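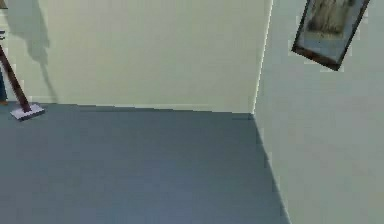
"Certified" is doing a lot of work on that windshield sticker

By Rajeshwari Joseph

If you have been on a used car lot lately you've seen the stickers. Certified. Inspected. Dealer Certified Plus. My brother-in-law came home last month with a Bostero hatchback that had all of these on the glass, and he was so pleased with himself that I asked to see the paperwork. He had to go back to the dealer to get it.

What he was handed was a single sheet. It listed 73 inspection points, each with a check mark, each check mark made in the same pen at what looked like the same speed. Point 12 was "horn." Point 13 was "horn (sound)." Floor mats got a line of their own. So did the owner's manual, which wasn't in the car.

I'm not saying the inspection didn't happen. I'm saying the sheet can't tell you that it did. It had no tread depth and no brake pad measurement. Under "battery" it said OK. OK as of when, and by what test? A shop that puts a gauge on a brake pad gets a number, and it costs nothing to write the number down.

There is also the question of who is doing the certifying. A manufacturer's program usually has rules the dealer must follow, with the manufacturer's warranty behind it. A dealer's own program may have nothing behind it but the dealer. The stickers look much the same from ten feet away. Ask which one you're getting, and ask to see the name of the company that will pay if the transmission goes. In my brother-in-law's case this was an outfit called Misirham, which sells service contracts, and the salesman described its coverage as "basically bumper to bumper." I read the contract. Coverage was for 24 months, and the list of what it left out ran to 2 pages. The bumpers were on it.

Narayanan Kulkarni ran the service desk at Pillai Motors for 15 years and now does inspections for private buyers. I asked him whether a certified car was worth the extra money. "Sometimes," he said. "Show me the car with the sticker off and I'll tell you what I'd pay for it." He would want the maintenance records first and the inspection sheet a long way second. He also said that if a dealer won't let you take a car to an outside mechanic, you should thank them for their time and leave.

The usual answer from the lots is that buyers like the peace of mind. I'm sure they do. I'd like it too, if somebody could show me where in the contract it's written.

So before you sign, get the completed inspection sheet for that car, with the VIN on it and a date. Get the whole service contract, not the brochure. Find the deductible and see whether it applies per visit or per repair. Then ask for the price of the same car without the certification. If you're told the two can't be separated, ask what it added to the price anyway and watch how long the answer takes.

We would like to look at more of these sheets. If you've bought a certified car since last October, send us a copy with your name blacked out. The ones that reach us by 8/1/23 will go into the next issue. We're especially interested in anything from the Misis lots out on the highway, where two readers say they got identical sheets for different cars.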